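Share 3 | 442 comments

How to Plan a Budget for Your First Gripper Setup

I've done this twice now for our little shop, and the first time I got it badly wrong. I picked an arm I liked, spent nearly everything on it, and then found out what the rest costs. So this is the order I'd go in today.

Step 1: Write down the objects first

Don't open a catalog yet. Make a list of what you want picked up, and be picky about it. "Household items" is useless. "Flip-flops, lying flat on a floor" is something you can shop for! Soft things with straps and thin edges ask a lot more of a gripper than a box does, and you want to know that before you talk to a vendor.

Step 2: Try it in simulation before you spend

My friend Amr Ghoneim talked me into this, and I'm so glad he did. We built our test in Baltora – a flip-flop, a wood floor, and a plain pair of fingers. 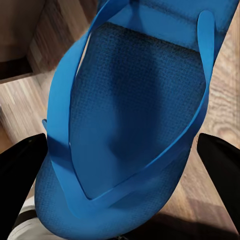

Simulated view from over the flip-flop, fingers open on either side.

Look hard at how wide the fingers have to open. Opening width is one of the biggest things you pay for, and it's easy to buy too little of it. I'd originally penciled in the small Szekeres gripper, and I crossed it out that same afternoon (the next size up was $442 more, ouch).

Step 3: Get the camera on the list early

I forgot the camera completely the first time around. Now it gets its own line, along with the mount and the cable. Think about how it sees things up close, too, when the object nearly fills the picture and you lose the ends of it.

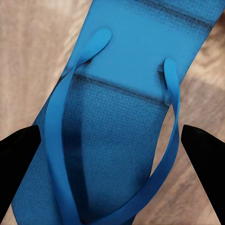
So ask any seller for the minimum focus distance, in writing, and ask what happens if you send it back. Dollcombe quoted me $1,419 for a camera and mount together, and Teemu Lahtinen at Arkatska got me a better return policy for nearly the same money. I went with Teemu.

Step 4: Hold some money back

I keep $1,000 aside for stuff I haven't thought of yet. Spare fingertips, mostly, and a second power supply. If it's still there in October, I put it toward next year's upgrades.
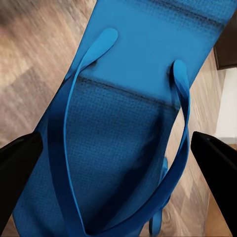

Step 5: Ask for three quotes on the same list

Send every vendor the identical list from Step 1, word for word. Otherwise one quote has installation in it and the next one doesn't, and you'll spend an evening with a highlighter trying to match them up. Ask about training and shipping as well – mine came as separate charges both times.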